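Session 2 – Closing force and approach
Indley shared workshop, notes by Vira Pylypenko

The arm is the one we built in October. Set the finger force at the bench before going near a board, and write the value on the sheet. Anything above 26 in the Salex software is too much for small parts.
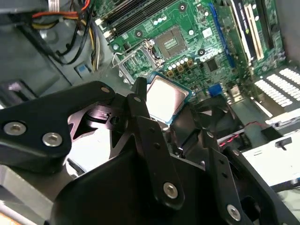 Approach speed matters more than grip for this task. Keep it at 40 until the part is over the board, then drop it by half. Raise the socket lever and open the retention frame before the arm moves in. A processor held tilted between the fingers has to be levelled before it goes any lower – correct this at the wrist, with the fingers left closed.

For next time: read Amrit's sheet on wrist offsets.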